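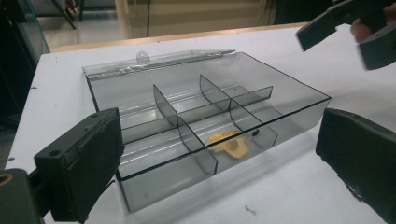

Six compartments, one occupant.

The snack box trial, March update

Readers will remember that the Grundham office gave up its biscuit tin last month, after what Lovely Agbayani in accounts called "an incident with the custard creams". In its place we have a smoky grey box with six compartments, a hinged lid and a little tab to snap it shut. The idea was variety. People would bring things in and fill a section each.

Take-up has been modest. By 3pm the whole third floor was relying on whatever that is in the front middle section - a cracker, say some, while Dagdag House favours a chip. Ownership has not been claimed by either side.

The trial runs for another 10 days. If you'd like to adopt a compartment, put your name on the sheet by the kettle in room 506. Nuts are fine if labelled. Soup, as one colleague has now been told, is not.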